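Watching the singing finals with a houseful
Posted by Tahira Lashari

We have nine people over for the final of the singing show every September, and the house isn't big. These are the things that make the night easier.

Sort the sound first. Most televisions come set up for sport or films, and the judges end up louder than the singers. Look in the sound menu for a music or voice setting and try it on an old episode the day before. If you have a soundbar, keep it clear of the shelf edge and take any ornaments off the same shelf, or they'll buzz on the low notes.

Put the couch at the back and the kitchen chairs in front, not the other way round. Kids go on cushions on the floor. Felt pads under the chair legs stop the scraping during the quiet songs.
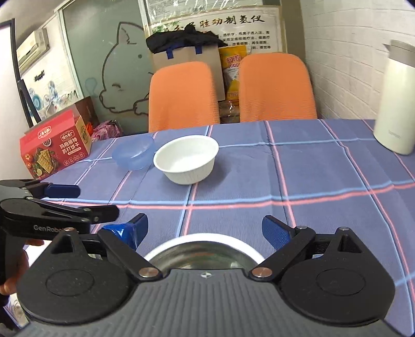
Food should be things people can eat with one hand and without looking. Cut everything up before the show starts and cover it with a damp tea towel. Popcorn stays crisp if you let it cool with the lid off, then salt it. Anything hot goes in the oven 30 minutes before the first song and comes out in the first ad break.

If your crowd likes to score the acts, cut up old cereal boxes for cards and write on the plain side. Use pencil - felt pen comes off on fingers and then on the couch. Three cards each is plenty.

Check the voting details early. Some shows want you to sign up for an account before you can vote, and it's slow going if everyone tries at once on the same wi-fi. Charge the phones in the afternoon and leave one power board near the couch, with the cord run along the wall and taped down.

For spilled soft drink on carpet, blot with a dry cloth, then a wet one, then dry again. Don't rub. Leave a folded towel on the spot overnight with a heavy book on top.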